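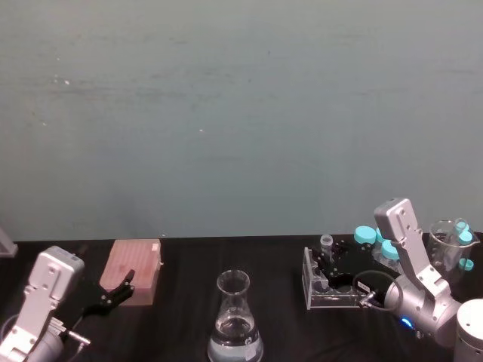
Photo: Marek Bartoš, Narance

Pre-trial inspection: gripper comparison, bench 2
Form 1183. Inspected 2019-09-22.

1. Fingers and fasteners, left gripper (Drerkent): Pass.
2. Fasteners, right gripper (Stilach): Pass. Retorque after trial 6.
3. Cable routing, right wrist: Conditional. The loop hangs near the capped bottles and shall be secured before the arm is moved at full speed.
4. Glassware clearance: Conditional. The flask stands between the two arms. Relocate it for rack trials.
5. Bench covering: Pass. Wrinkles in the black cloth to be smoothed before camera calibration.
6. Emergency stop, both controllers: Pass.

Comment: The Kolář controller log is filed under 1247. Items 3 and 4 must be signed off by the laboratory supervisor. Next inspection is due in November.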